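I'd been told to look for the orange chair, and that was good advice, because the hallways at Nirkine all look the same. Pranab Jayasinghe was waiting next to it with two coffees and an apology for the mess (there was barely any mess, Pranab).

He runs the office side of things here, so he picks the chairs, hangs the hooks and hears about it when either one lets somebody down. Before this he spent years at Siddiqui, selling furniture to people exactly like himself. "I know all the tricks," he told me. "I used them on folks. Now I sit in the chair for a whole afternoon before I'll even talk price."

So what makes it into the office? Color, to start with. The last place he worked had 200 desks and, in his words, "one shade of oatmeal." He wanted a few things that would wake a person up before nine.
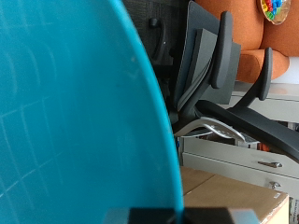
Teal plastic, gray upholstery and a burnt-orange armchair at Nirkine.

The teal gets a lot of comments, he says, and so do the scratches on it. I asked if they bug him. "No! Plastic gets scuffed. If you want it perfect you have to keep people away from it, and then why buy it?"

He's pickier about partitions. He likes dark fabric, and he likes a hook on it, and he will talk about hooks for as long as you let him. "Where does your coat go? Your bag? On the floor, and then I trip on it." His coworker Dinesh Howlader, passing by with a sandwich, said Pranab had once sent out a 700-word email on this very subject. Pranab said it was a good email.

The orange armchair cost $940, and he still winces a little telling me. He'd gone in for something plain and gray, sat down in the orange one to tie his shoe, and that was that. Dinesh takes his phone calls in it now, and gets pretty grumpy if he finds someone else there at three o'clock.

Next on the list is lighting, which he's been putting off since October. I asked what he has in mind and he pulled out a folder thicker than my laptop, so we got more coffee.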